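Household Hints from the Workroom: Recording Table-Clearing Examples for a Learning Robot

Updated August 2026

Several of you wrote in after the piece on folding tea towels to ask how we go about collecting examples of kitchen and dining room jobs, and whether you need a great deal of equipment to make a decent start. You don't, or at any rate you need less than you might fear. Most of what I know about it I learned by doing it badly for the better part of a winter, and I've gathered the useful bits below in the order they come up in a working day.

For anyone new to these pages, I'm Idalina Nogueira, and I look after the household tasks for Peradora, which is our project for teaching an arm to help with ordinary jobs about the home. I kept house for a good many years before I ever held a controller, and I still think that was the better training of the two.

Start with the job as you'd do it yourself

Before recording anything, clear the table by hand, slowly, and talk yourself through it. Do you take the food off first, or carry the plate with the food still on it? Do you move the chair? Most people do move the chair, without noticing, and then wonder why the arm has such trouble reaching the near side of the table. Write the order down on a scrap of paper and keep it by you.

Then pick one way and stay with it for a whole batch. If Monday-morning you lifts plates by the left rim and tired, after-lunch you lifts them by the right, the system has two habits to learn from half as many examples each. You can have both, and in the end you'll want both, but do them as separate batches and label them so.

Real kitchen or pretend one?

We use both. The pretend one lives on the computer, and it's a great comfort on a wet afternoon, as nothing has to be washed up between goes and you can put everything back where it was with one key. Our first set of table-clearing examples came to 3,602 recordings, and the larger part of them were made in simulation. I was sniffy about this to begin with. A painted-on dinner seemed to me no sort of dinner at all. But for teaching reach, approach and where to keep your elbows, so to speak, it does very well, and you can be as clumsy as you like while you find your feet.

What it won't teach you is how gravy behaves. Keep the sticky, slippery and squashy jobs for the real kitchen.

Laying out the table

A bare table with one plate dead in the middle is the dullest thing you can record, and the least use. Lay it as people leave it. Push the plate off to one side. Leave the chair tucked in for some runs and pulled out for others. Let something else sit at the far end of the table that has no part in the job at all, so that the arm learns to leave it be. Food is worth including too, particularly anything with an awkward shape, a drumstick being a very good teacher – narrow at one end, fat at the other, and never pointing quite the way you'd like.

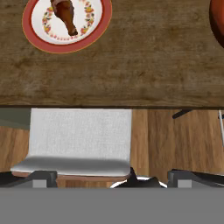 Patterned crockery is another thing I'd urge on you. When we began, every plate in our collection was plain white, and the arm got very good at plain white plates. Then we tried it with a flowered set and it dithered dreadfully. Nowadays I keep a list of rims and patterns and work my way down it: coloured rims, floral borders, stripes, plain ones with a foot, and so on. The same goes for tabletops. A strongly grained or mottled wood makes for a busier background than a white cloth, and you want plenty of each.

Where to begin each run

Start with the gripper open and well away from the thing you want. I know it's tempting to park it right over the plate and save yourself the trip, but the trip is half the lesson. Begin out over the floor on one run, over the end of the table on the next, and a bit too high on the one after. You'll be glad of it later when somebody leaves the arm in a daft position and it has to find its own way home.

It's worth having some starts where you can see only part of what you're after. A plate half out of view at the top of the picture is a perfectly good place to begin, so long as the arm can bring it into view with a modest movement. Real kitchens hardly ever present themselves tidily.

A few things to watch at the table's edge:

Come in from above the table top and only lower once you are past the edge. Coming in low is how chair backs get knocked.

Give upholstered seats a wide berth. A padded seat tucked under a table takes up more room than it looks to from overhead, and it's easy to misjudge how far below the table top it sits.

Slow down over the last hand's width. Fast and sudden movements near the plate make for untidy examples, and the system will copy your hurry along with everything else.

If you bump something, finish the run, mark it as bumped, and go again. Don't delete it there and then.

On keeping the bad ones

That last tip deserves a little more, and I do go on about it in the workroom. For the first few weeks I threw away every run I was ashamed of, which was most of them. Our learning side then asked me, very kindly, whether I had anything showing a grasp that slipped and was put right. I hadn't kept a single one. A run where you miss, back off and try again is worth having. A run where you miss and give up is worth keeping in a separate folder, clearly named. The only ones that go in the bin are those where the recording itself is faulty, with a gap in it or the arm's movements out of step with the pictures.

Naming and storing

We name each batch after the room and the job, then a short code word for the layout. Ours are Sturnwood for dining tables with chairs, Latuheru for worktops, and Plullimance for anything involving a sink. The words mean nothing at all, and I'm fond of them for it. When we used sensible names like "table two" there were soon four different table twos, and an entire afternoon went on sorting out which was which.

Put a plain sentence with every run saying what was asked for. "Pick up the drumstick" is a different job from "take away the plate", even if the table is laid exactly the same. Vary the wording a little, as people do at home. One person clears the table, another tidies up, and my mother used to side the pots.

Keep the notes with the recordings and make a second copy of the whole lot at the end of each day. I use a small portable drive and a tea caddy to keep it in.

How many is enough?

I'm asked this more than anything. For one simple job in one setting, I'd look at how the arm is getting on at 2,000 runs, and if it's still muddling along at 3,000 I'd stop recording and look at the examples. More of the same seldom helps by then. Usually there's a corner of the table you never used, or a way of turning the wrist that you fell into and repeated all day long.

Do them in short sittings. I manage an hour, then a cup of tea and a walk to the end of the lane and back, then another hour. My runs from a third hour are noticeably wobblier, and I can pick them out without looking at the times.

Looking after yourself

Rest your forearms on something while you hold the controller. A rolled towel along the edge of the desk does nicely. Have the screen at eye level, and if you're working from an overhead view, look away across the room every so often – staring straight down at a tabletop for an hour makes some people feel a touch seasick, me included.

In September I'll be writing about cutlery drawers, so if you've found a good way of recording teaspoons that have nested together, do send it in before then. I've tried four ways so far and don't care for any of them.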